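CATSIDE OFFICE USERS' GROUP
Minutes of the December meeting, 10:30 am

Chair: Nii Mahama

1. Small meeting room
The group considered the condition of the round table in the Ackroyd room.

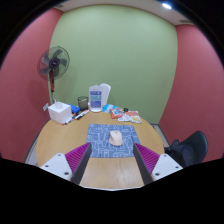 Ackroyd room: mouse and patterned mouse pad on the round table.

The Chair reported that the table is being used for storage between bookings. It was agreed that shared stationery would be kept to the wall side. 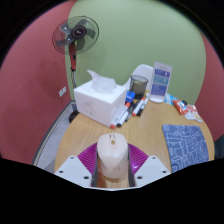

2. Whiteboard markers
Members noted that markers are regularly left out on the table. Dried-out markers are to be discarded and replacements ordered from Vamlow — colour preferences to the Chair.
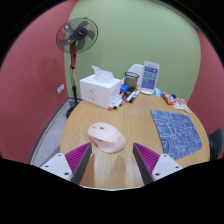 Markers and tissue box at the far side of the table, mouse pad to the right.

3. Mouse and mouse pad
Agreed that the pink mouse and blue pad remain in the room and are not to be lent to the Dokis room.

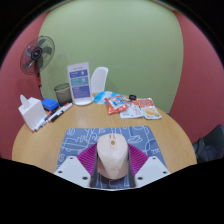 The pink mouse over its pad, tissue box at back left.

4. Budget
Supplies spending stands at $3,422 against an allocation of $3,556. A request for a further $500 was deferred.

Meeting closed at 11:15 am.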